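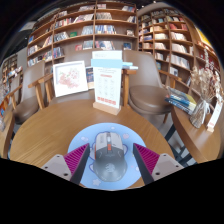

I have wanted a proper desk chair for longer than I care to admit, and in November I finally stopped dithering and ordered the Karaki from Uvero. Before that I had spent years on a dining chair with a folded blanket on the seat, which was cheap and cozy and did terrible things to my lower back. I edit cookbooks from home, so I'm sitting for most of the day, with one hand on the keyboard and the other on a gray mouse with a little orange accent by the scroll wheel, on a round light-blue pad, and if the chair is the wrong height it's my mouse shoulder that complains first. So that was my main test for this one: could I get through a long chapter on braises without rubbing my neck?

First, the box. It is heavy! I'm not a weak person (I carry my own potting soil, thank you) but I had to walk it down the hall one corner at a time. Everything inside was wrapped well and the bolts came in a labeled card, bless whoever thought of that. The instructions are all drawings, and drawing four had me stumped for a good while, until I noticed that the seat plate has a front and a back. If you're putting one together, look for the small arrow stamped on the underside. My friend Aranka Bárány has the same chair and put hers on backward too, so I don't feel so bad.

The height lever is on the right, the tilt lever is on the left, and both move easily once you're sitting down. I'm on the short side, and with most office chairs my feet dangle unless I perch on the front edge. The Karaki goes down to 15 inches, and I can put both feet flat on the rug with my back still against the backrest. It was such a small thing and I was so happy about it that I called my sister.

I do have a few grumbles. The armrests go up and down but they don't slide in, and if you have narrow shoulders like mine you'll find your elbows drifting out to meet them. I ended up dropping them all the way and resting my forearms on the desk. The seat fabric is a nice oatmeal color that grabs every single hair my cat has ever owned. And the casters are the hard kind, fine on my rug but noisy on the bare floor by the bookcase. Uvero sells a softer set for 24 dollars, and I do think those should have been in the box to begin with.

I also tried the Justulach in a store, for anyone choosing between the two. It's a handsome chair with a higher back and a headrest, and my husband, who is tall, loved it. For me the headrest hit right at the crown of my head and pushed my chin down, so that was the end of that. It costs quite a bit more as well.

The Karaki was 149 dollars with shipping, and I've been in it every working day, usually until the light goes at five o'clock. The cushion is still firm, the lumbar piece hasn't slipped, and I got through the braises and most of the way into dumplings with nothing worse than a growling stomach. I took off one star for the armrests and the casters. The dining chair is back at the table, and the blanket has gone to the cat.

Four stars out of five.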